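Kapitel 9
Wenn der Roboter mitarbeitet: Automatisierung am Arbeitsplatz

Lernziele
Nach der Bearbeitung dieses Kapitels können Sie
den Unterschied zwischen Teil- und Vollautomatisierung erklären,
Veränderungen von Tätigkeiten in der Montage beschreiben,
Folgen für Qualifikation, Belastung und Mitbestimmung beurteilen.

9.1 Einstieg

Die Firma Turwood stellt kleine Antriebe und Steuerungen her. In der Vormontage des Werks Folitz arbeiten 40 Beschäftigte. Lange Zeit bestand ihre Schicht zu einem großen Teil aus dem Bereitlegen von Teilen: Platine, Kabelbaum und Zylinderbauteil kamen gemeinsam in eine Schale, die Schale ging weiter zum Verdrahten. Dieser Arbeitsgang heißt Kommissionieren. Er verlangt wenig Vorwissen, aber Aufmerksamkeit über viele Stunden.

Im Rahmen des Projekts Gurach wurde ein Teil dieser Plätze umgestellt. Das Greifen und Ablegen übernehmen nun Roboterarme. Die Beschäftigten füllen Behälter nach, prüfen die fertigen Schalen und greifen ein, wenn sich Kabel verhaken. Biegsame Teile gelten in der Automatisierungstechnik als schwierig, da sich ihre Form bei jedem Zugriff ändert. Starre Teile lassen sich leichter erfassen.

Man spricht in solchen Fällen von Teilautomatisierung. Einzelne Arbeitsschritte gehen an die Maschine über, der Arbeitsplatz als Ganzes bleibt bestehen. Seine Anforderungen verschieben sich jedoch. Wer früher nach Stückliste sortierte, muss heute Störmeldungen lesen und entscheiden, ob ein Fehler selbst behoben werden darf. Turwood sah dafür eine Schulung von 2 Wochen vor. Ein Teil der Belegschaft empfand die neue Arbeit als abwechslungsreicher, andere klagten über Wartezeiten und über das Gefühl, nur noch zu beaufsichtigen.

Auch die Entlohnung war Gegenstand von Verhandlungen. Der Betriebsrat forderte, die Prüftätigkeit höher einzugruppieren. Die Werkleitung verwies auf die Kosten der Umstellung. Auf beide Standpunkte kommen wir in Abschnitt 9.3 zurück.
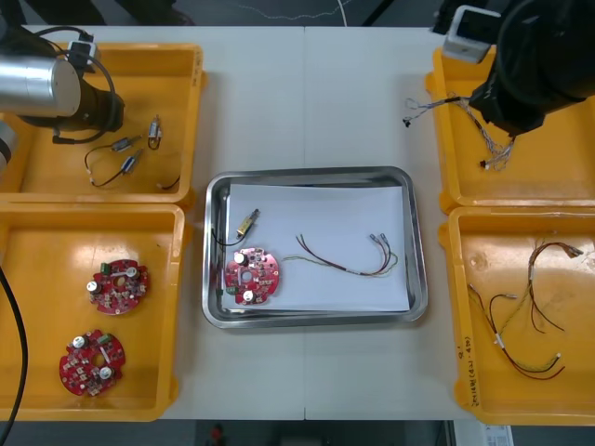
Folitz, im Juli. Am Kommissionierplatz der Vormontage stehen orangegelbe Behälter zu beiden Seiten einer Metallschale. In der Schale liegen ein Zylinderbauteil, eine rote, runde Platine und ein Kabelbaum auf weißem Papier. Nach einem Umbau erreichte der Platz nach Angaben der Werkleitung fast 101 Schalen je Schicht.

Material 1 stammt aus dem Werkbericht. Ein zweiter Bericht, verfasst beim Zulieferer Jurić, folgt in Abschnitt 9.2. Dort wurde die Umstellung nach kurzer Zeit unterbrochen.

Aufgaben
1. Nennen Sie die Tätigkeiten, die bei Turwood an die Roboter übergingen, und die, die bei den Beschäftigten blieben.
2. Erläutern Sie, weshalb Kabelbäume schwerer zu greifen sind als Platinen.
3. Nehmen Sie Stellung zur Forderung des Betriebsrats.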